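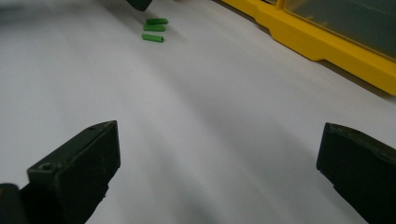

Sorting small parts: tips from a gripper study

Hayley Mellor and Clive Parsons spent 7 weeks at the Lollham workshop recording people as they picked up small parts with a hand-held gripper and put them away in cases. They collected 3965 pickups and used them to train a robot arm to do the same job. Most of what made the arm fail also slows down a person at a bench, so the findings are worth borrowing.

Work on a plain, light surface. Dark or patterned mats caused the most missed grabs. A white sheet shows up small parts and their shadows, but pull it tight first. A ridge in the sheet can tip a short piece just as the jaws close.

Leave a gap between pieces. Parts that touched were picked up in twos or knocked sideways. Spread them out with a finger before you start, and take the one with the most room around it.

Open the jaws wide, come down slowly, then close. This goes for tweezers and pliers as well. People who came in with the jaws half shut bumped the part more often.

Keep the case to one side, in the same spot all session. When it was moved every few minutes, the arm needed 400 extra pickups to learn the job.

Wipe the tips. Dust makes smooth plastic slip — a dry cloth is enough.

Colin Mellor tried all this on his own screws and wall plugs in August. He still stops every 2 trays to clear the sheet, and he does the smallest parts first.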